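Lilla cleaning cloths by Prundero, pack of 14, orange

Review by Fergal Keane
Jan 4, 2021

I bought these cloths in May for our small framing shop, so I have used them long enough to say something fair. We clean a lot of glass and a lot of white surfaces, and before this we used the gray Skurnell cloths, which are thicker and cost more.

The Lilla cloth is thin. When I opened the pack I was a little disappointed, because I expected something with more body. After the first week I changed my mind. A thin cloth goes into the corners of a frame, where a thick one only pushes the dust in front of it. It is soft also, and on glass it did not leave me any scratches. For a wet floor or a big spill I would take another cloth.

The color is very strong. The first two washes gave a little orange to the water, so please wash them apart from your shirts. My colleague Declan Ní Bhriain did not do this, and he has now a peach-colored apron. After that the color stayed in the cloth.

The label promises 200 washes. I cannot confirm such a number. We are at 31 with the oldest ones, at low heat and without softener, and those have become a bit fuzzy at the edges but have no holes.

Two complaints. The cloth does not like to be folded. You put it in a neat square on the shelf and by the evening it is a heap again. And the loop for hanging, which the package mentions, is only on the large size. It should be written more clearly.
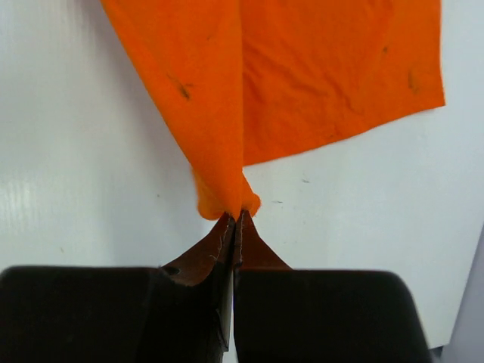
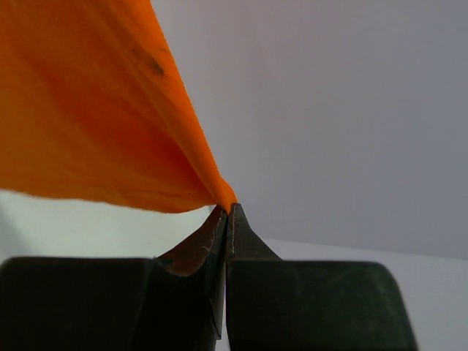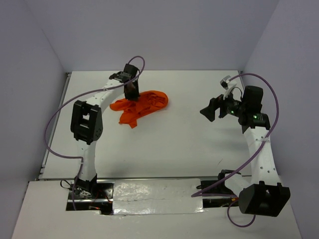 Stains are my main reason for four stars and not five. Dust and pencil come out easily, but oil and wood stain remain, and on such a bright color you notice every one of them. The small dark spots on the orange in the first two photos are the kind of mark I mean, and on our old gray cloths I would never have seen them. For me it is partly good, as I know which side I should not put on clean glass. If you want cloths that look new for a long time, choose a dark color. Carroll, the shop where I bought mine, has also a navy pack for the same price, and I will probably take that one next time for the oil work and keep the orange for glass.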